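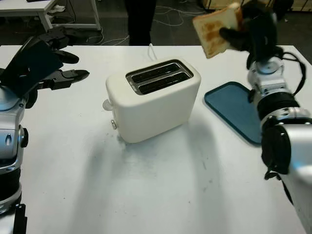 Re: [rockhounds] Heating pale agate, worth it?

On 3/17/21, Violeta Quiroga wrote:

> Hi all, I came back from Ameo with a bucket of agate and most of it is that washed-out yellowish gray. A man at the Tamport show told me I could cook it in the oven and get carnelian. Is he pulling my leg? And if I do it, do I cut first or cook first? I already ruined one nice piece by being impatient so please talk to me like I'm five.
>
> Also, does anyone know if Alarcón still sells rough by the pound, or is it all finished cabs now?
>
> Violeta

Hi Violeta!

He's not pulling your leg. It really does work, on the right stones. What you want is agate with iron in it, and that yellowish tint is a good sign (the plain bluish gray stuff will just come out plain bluish gray, and maybe cracked). Heat changes the yellow iron to the red kind. People have been doing it for ages, first in the sun and then in pots of ash.

I did a batch from the same beach last May, 30 pieces, all small. I slabbed mine first. Thick lumps hold on to water and they don't forgive you, so if you've got a saw, use it! Then I let the slabs sit in a warm, dry spot for 10 days, which was pure torture, and put them in a pan of clean dry sand so nothing touched the sides. Cover them all the way. The sand evens everything out.

Then the oven. I start as low as mine goes and give it an hour, then bump it up a little every hour after that until it's at the top of the dial, and I leave it there for a few hours more. Then off, door shut, go to bed. DON'T open the door. I know you'll want to. I opened it on my first batch and heard the ping from across the kitchen, and that was my favorite slab gone.

I've also used the little Pirham kiln a friend lent me. It goes much hotter than a kitchen oven and the reds are deeper, but I lost nine out of that one batch, so I'm not sure I came out ahead. For a first try I'd stick with the oven and your ugliest pieces. 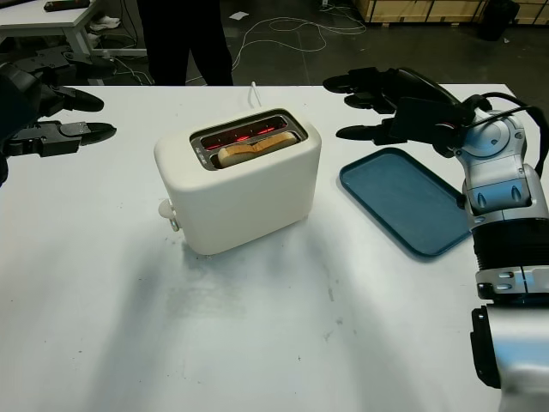

Color is the part I get asked about most, and it's hard to put in an email. You're not going to get cherry red from beach agate in a kitchen oven, so please don't keep cooking and hoping. Think of a toaster with a slice of bread down in it: the elements are bright red, and the top edge of the bread catches this softer orange-red light. That softer color is what I'm after, and two or three of my slabs got there. The rest were more of a honey orange with brown bands, which I like fine.

Polishing is the same as always. I go up through the wheels to 3,000 and then finish on leather with cerium. Look each slab over under a bright light before you grind, though, and check for hairline cracks. They can be really hard to see on a sawn face and then there they are, right across your cab, once it shines.

One more thing and then I'll stop. If you sell any of these or give them away for a swap, write "heated" on the card. It's still carnelian and most buyers don't mind a bit, but I've seen some long sour arguments about it and a little note saves you all that.

On Alarcón, I bought rough from them by the pound last year, a mixed bag with a lot of filler and one gorgeous banded nodule that I still haven't had the nerve to cut. I haven't checked since. Anybody else know?

Send us a before and after when you've done a batch, and hang on to one raw piece so you have something to compare with. I forgot to, and now I can't prove a thing to my sister!

Amancay Benítez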